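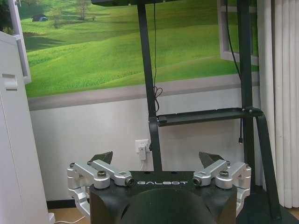
The gray stand: shelf about halfway up, one cable in a loose coil, the other dangling.

From: Vilja Savolainen
To: Durness room list
Date: Sat 2 November
Subject: Re: Cables on the gray stand

Unai Palacios wrote:
> Can we agree what to do with the cables on the stand before the
> inventory? I'd like to cut them to length and be done with it.
> Also, does anyone know if the shelf comes off? I measured the one
> in the storeroom at 368 mm and would happily swap them if they match.
> If I hear nothing I'll start on Monday.
>
> Unai

You are hearing something. Please put down the cutters.

I have no great love for the way those cables hang, but the one on the right has a connector on the end, and in my experience a connector is there to be connected. Cut it off and we own a very tidy piece of string. Léonie spent most of January looking for a replacement for the last one we "cut to length" and she still brings it up at lunch.

What I'd do instead:

Take the right-hand cable down the post and tie it every so often, so it runs on our side of the shelf and not behind it. I have 6 of the reusable ties left from the Collet order. Three should do it, and I would like the others back.

The coil by the middle post can stay a coil. It wants to be a bit neater and it wants a tie around it, that's all. Please don't wind it tightly around the post. Vilgot did that with the extension cord in the Ilon room and it now has the posture of a corkscrew.

As for the shelf, I don't know if it comes off. There's a small rounded fitting at the right end where it meets the post, and I suspect it of being either the release or the only thing holding the shelf up. I'd want to know which before anyone leans on it. Perrine has the folder with the Urnitden paperwork, and if a sheet for the stand exists it will be in there, probably behind the one for the coat rack.

I do like the lip on this shelf, for what it's worth. Screwdrivers roll off everything else we own. If the storeroom one is flat-edged, I vote against swapping – and yes, I realize this was not put to a vote.

I can spare roughly two hours on Monday afternoon. Unai, if you bring the stepladder I'll bring the ties.

Vilja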